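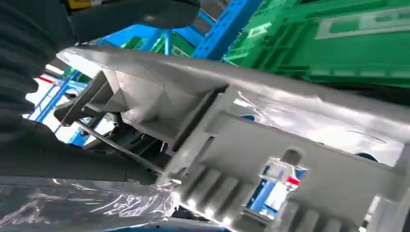 Why does the label printer at Drenwood skip every second label after a restart?
The driver falls back to the default stock size when the print service comes up before the network share does. Set the size on the printer itself and it stays put.

Ticket log, Florngate shipping desk
Opened 11 Dec 2019 by Lutfa Rathnayake
Status: open, watching
Priority: 2

Reported: labels for the Brumstead orders coming out one good, one blank. Started after the overnight update. Restarted printer, same. Restarted PC, same but worse, text shifted down and the barcode chopped at the bottom.

First look: cleaned the gap sensor, no change. Swapped in a new roll from the same box. No change. Test page from the printer's own menu fine, so not the hardware I think.

Checked driver settings. Stock size back to default, should be our long label. Changed it, printed 5, all good. Closed the window, restarted to be sure, back to default again. Great.

Called Mondal support. On hold forever. They say the driver reads its size from a settings file on the share, and if the share isnt there yet it makes a fresh one with defaults. Told me to delay the print service. Tried that, worked once, then didn't. Morning logins are slow so the delay is a guess anyway.

Workaround: set label length in the printer menu, 480, then Save to Flash (not just Save, that one drops it on power off). In the driver pick "use printer settings". Restarted PC 3 times with the share unplugged on purpose. Labels fine each time.

Still to do
- same change on the returns desk printer, it has the older menu so Save to Flash is under Tools
- reprint the blanks from the Brumstead batch, check against the packing list before sticking anyhting on
- ask Mondal for the fixed driver, they said December but wouldn't give a date

Note for whoever is on next: don't run auto calibrate. It wipes the length and you're back at the start. If someone already did, redo the menu step and print one test before the real batch.

Leaving this open till the new driver is in. LR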